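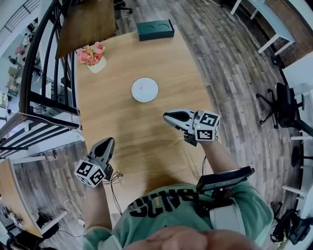

A person holds a pair of hand-held grippers over a table set with a plate, a box and a pot of flowers.

The fault that cost Niltirness most of a month's recordings was a clamp that had slipped by 3 millimeters.

Niltirness collects demonstrations for companies that train robot arms. A worker takes a gripper in each hand and does a household job: moves a plate, closes a box, sets a pot upright. Each gripper carries a white cube printed with black square patterns. Software finds the patterns in the video and works out where the gripper was and which way it pointed. A robot arm can then be trained to make the same moves.

All of that depends on one measurement, the distance and angle between the cube and the tips of the jaws. It is taken when a gripper is built and saved in a file. The software trusts the file. If the cube shifts on its mount, the recorded position of the jaws shifts with it, and nothing on the screen turns red.

In September the cube on a left-hand gripper shifted. The mount was held by 2 small screws, and one had backed out far enough to let the cube rock. The person wearing the rig would not have felt it. The gripper still opened and closed, the plates still got picked up, and the video looked fine. The daily check, which asked only whether the patterns could be read, passed every morning.

The trouble showed up at Nalside, where a customer was training a two-armed machine on the data. The right arm did well. The left arm came down short and to one side. On soft items it got away with this. On plates it pressed the rim, and on the fourteenth plate of a test run it kept pressing until the plate broke and a piece went over the safety screen. No one was hurt. The operator hit the stop button, and the machine stopped as it should.

The first guess at Nalside was a bad wrist joint. The joint was swapped, and the arm missed again by the same amount. The second guess was the camera above the cell, so that was recalibrated, which took an afternoon and changed nothing. Only when the team played back raw recordings next to the robot's own moves did the pattern become clear. In the recordings, the left jaws seemed to close on air beside the plate, and the plate rose anyway.

Niltirness pulled the gripper that evening. Measured on a flat plate with pins, the cube sat 3 millimeters from where the file said it was, with a slight tilt. The tilt mattered more. A small error in angle at the cube grows with distance, and the jaw tips are at the far end. At the tips, the error was up to 14 millimeters.

Working out when the screw let go was harder. The company had no log of the mount's condition, only the yes-or-no result of the morning check. Staff went back through the sessions looking for moments when the gripper touched something whose position was known. They found a clean session, then a gap, then a bad one. Everything after the clean session was marked unusable. The customer was told the same day and got replacement recordings over the following weeks.

Pasichnyk, the shop that makes the mounts, changed the part. The new version has a locating pin on each side of the cube, so it can sit in only one position, and the screws go in with thread lock. Older grippers were sent back in batches and refitted.

The morning check is different too. The wearer now touches both jaw tips to a fixed steel point on a small block, from several directions. If the software puts the tips anywhere else, the session will not start. It takes a couple of minutes, and there were complaints about it at first. A second touch comes at the end of the session, so that a mount that loosens during work is caught before the files go out.

Nalside made its own changes. The arm had been allowed to push with enough force to break a dinner plate because nobody had set a lower limit for that task. The limit is now set per object, and the screen around the cell is taller.

Nestus, a smaller outfit that uses the same Pasichnyk mounts, checked its grippers after hearing about the case and found one loose screw. The cube had not moved yet.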